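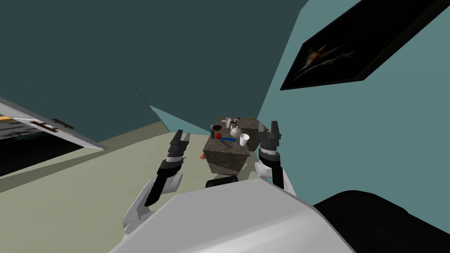
Maëlle Grewal: you can't just wear a hand-wound watch every day, you'll forget to wind it and give up by May

OK Maëlle, challenge accepted, and I have news!! I've been wearing my grandfather's old Zodari for three weeks now and I have forgotten to wind it exactly never. A thread, because I can't stop talking about this watch.

It's a small one by today's standards. Steel case, cream dial, the gold has worn off the tips of the hands. It sat in a drawer for most of my life and when I finally took it out the crown wouldn't turn at all. I figured it was done for.

Dale Perron at Barkside had it open in front of me before I'd even finished my sentence. Old oil, gone like glue. No broken parts, no rust, mainspring tired but fixable. I could have hugged him.

He let me look through the loupe at the balance wheel (not swinging yet, poor thing) and I haven't been the same since. How does anyone make a screw that small?
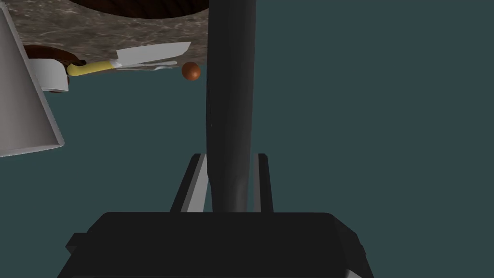

Charcoal gray, straight up and down.

So, the winding. I do it while the coffee drips. Slow turns, stop when you feel it push back. It's such a nice little moment and I look forward to it more than the coffee, which is saying something if you know me.

Faustine Baudry asked if I was scared of overwinding it. I was! Dale says what people call an overwound watch is very often just a dirty one that's stopped. You do still want to quit when the crown firms up - don't go muscling past it.

Timekeeping: before the service it didn't run, so anything is an improvement, but when I first got it back it gained four minutes a day. I took it in again and he found it was a bit magnetized. One quick pass over the demagnetizer and it settled right down. I suspect my tablet cover, which has a magnet in it and used to live right next to the watch on my nightstand. It has been moved to the kitchen.

Strap talk. The original was cracked clean through so I ordered a plain brown leather one from Prakitz. Stiff as a board the first few days and now it's lovely. The lugs are an odd width, so measure yours before you order anything. I sent back two straps before I did that. Learn from me.
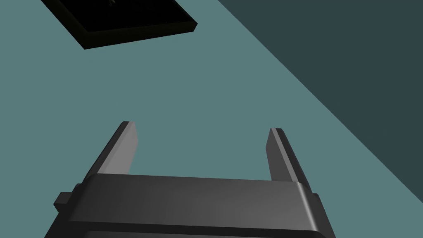
Can you wash your hands with it on?

I take mine off first. The gaskets on a watch this old can't be trusted, and a new service doesn't make it waterproof.

Chantal Kowalchuk wants to see the back of the case. There's an engraving, very faint, initials and what I think is a year. I've held it under every lamp in the house. Dale offered to polish it and I said absolutely not, the scratches are staying!

Also my cousin has now dug out her mother's old Kun and it's going to Barkside next. It's contagious. She says hers ticks if you shake it, so PLEASE stop shaking it and let the man clean it first.

Will post the movement photos once I find where I saved them - the rubies are so pink.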